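4.2 Open-Day Demonstration

The second set of trials was held during the Bemlow open day on June 10, 2025. Visitors were invited to try the hand-held gripper in a furnished children's play area — a setting chosen for its soft surfaces and mixed contents. Each visitor received a short briefing from one of the authors and then worked alone for up to 600 seconds. Of the 93 people who signed the consent form, 45 completed the full task list; the others left early or chose a single task. 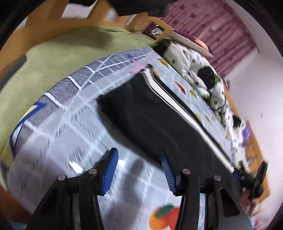 Figure 3. Hand-held gripper over the foam play mat, fingers apart. A large black object lies on the mat, with a spotted blanket beyond it.

Tasks were read aloud in a fixed order, and no practice grasp was allowed. Visitors could stop at any point without giving a reason. Failed grasps were kept in the record and labeled by two raters, with disagreements settled by a third. Soft items drew the most comments. Several visitors said they could not judge how hard they were pressing — a remark also made in the January pilot at Plerkville. We did not measure grip force and so cannot test this directly.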